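How to score a fight at home without losing your mind

I started keeping my own cards after a Dramani Fight Night show where I was sure the wrong guy got his hand raised. My friend Delali Asamoah asked me for my round-by-round scores and I had nothing, just a lot of shouting. So now I score everything, and it's way more fun than it sounds!

Get a sheet of paper and draw three columns: round, red corner, blue corner. Write your score down before the replays start. The commentators will talk you into things if you let them (they get me every time).

The winner of the round gets a 10 and the loser usually gets a 9. Go 10-8 when one fighter does real damage or owns the whole round. I was stingy with those for years, and looking back over 64 of my old cards, I'd say I missed a bunch.

Start with effective striking and grappling. Clean, hard shots beat a pile of light ones, and a takedown where nothing happens afterward shouldn't win you much. Only look at aggression if that first part is dead even, and cage control after that - most rounds never get that far. 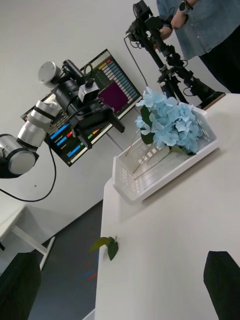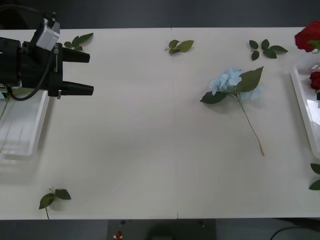
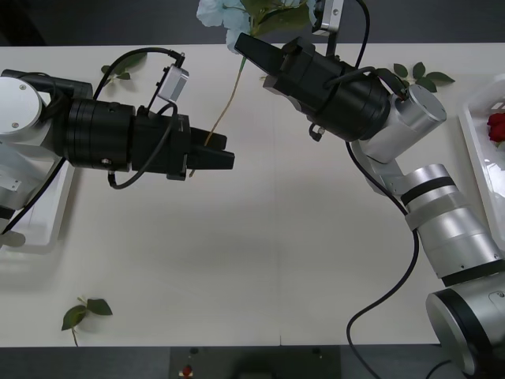
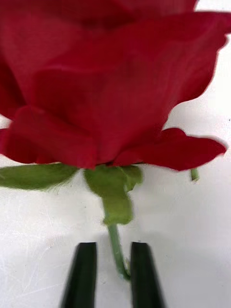

White table, with hydrangeas in the basket (first photo) and the red rose (last).

Try muting the sound for one fight. Crowd noise makes every blocked kick look like a knockout, and I change my mind on close rounds once it's gone. Also, don't add up your totals until the final horn. If you know your guy is behind, you'll start finding rounds for him.

When you disagree with the judges, rewatch just the swing round, ideally the next morning. I do mine on Sunday with coffee and the old card next to me. Sometimes I still think I was right. Sometimes I have to text Delali.

Last updated: January

Comments

Cecilia Amegashie
Tried the mute trick and flipped two rounds. My husband is not speaking to me.

Jozefína Danko
Do you ever give a 10-10? I had one in round 2 last week and felt guilty about it.

Akosua Akpalu
Jozefína, I've done it once in around 80 fights. Pick somebody!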